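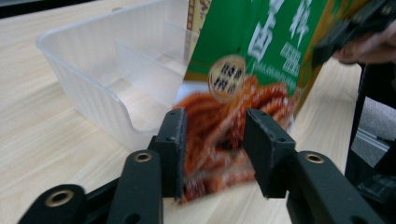
Contract Operations Counsel (the title is under review, like everything else we write)

Skustonico makes contract software for law firms and in-house legal teams. Our main product, Collby, reads agreements, finds the clauses people argue over, and puts them in front of a lawyer before the arguing starts. It does this quite well. It does less well with contracts that were faxed, scanned, signed in green ink and then scanned again by someone in a hurry, and a good part of this job is dealing with those.

We are looking for one lawyer, or former lawyer, or person who finished law school and then made other plans. You would join a legal content team of 11 and report to Minttu Jääskeläinen, who came to us from a shipping practice and still reads every definition section first.

What you would be doing

Maintaining our clause library, currently 4000 entries, of which 300 are limitation of liability clauses that differ from each other mainly in their commas. You'd decide which commas matter and write down why.

Writing playbooks with clients. A playbook is the document in which a legal department says what it will and won't accept. Most departments believe they already have one. Usually it is an email from a person who has left.

Reviewing what Collby flags, and telling our engineers when it has flagged something silly. Eustaquio Alvarado runs that side and would like it in a ticket, with the clause attached. "It's being weird again" has been tried.

Joining client calls, mostly with general counsel and their deputies. Some of them love legal technology. Others were told to attend.

Helping with the move of the Mavromatis archive, a set of older commercial leases we took on this spring. Bring patience and a tolerance for the word "heretofore."

What we need from you

A law degree from anywhere. We work mostly with contracts under New York and English law, so you should be comfortable reading both, but you don't need to be admitted in either place.

At least 2 years spent drafting or negotiating commercial agreements, with real counterparties who said no.

Plain written English. You'll be explaining indemnities to software developers and version control to partners, and both groups bruise easily.

Some ease with spreadsheets. You don't have to code. If you do code, please don't tell the sales team, or you will be in every demo until you retire.

What we don't need

Passion for disruption. A personal brand. A cover letter that opens with a quotation about justice. We've also stopped asking for a "self-starter," after Thanasis Galanis in finance asked us what the alternative would be and we had no good answer.

Pay, hours and other things people scroll down for

The salary band is sent to every applicant with our first reply, before any interview. Hours are normal ones. We don't record time in six-minute units, and new colleagues take a few weeks to stop doing it in their heads. You may work from home or from the office, where the coffee is decent and the heating has opinions. Remote staff come in for one planning week in September.

You'll have a yearly training budget. Past uses include a negotiation course, a Greek course, and a bar exam retake that went fine, thank you for asking.

How to apply

Send a résumé and one clause you dislike, with a paragraph on what is wrong with it and a version you'd be willing to sign. Please take out any client names. One page is plenty, and footnotes count toward the page.

If we like the page, you'll have a call with Minttu, then a paid half-day exercise on a supply agreement between two made-up companies who clearly can't stand each other. After that there is one conversation with Markos Chrysikopoulos, our head of product, and then a decision. Everyone who does the exercise gets written comments on it, whichever way we decide.

Questions about the role go to Thodoris Stergiou in recruiting. Recruiters may also write to Thodoris, who will answer politely and in the negative.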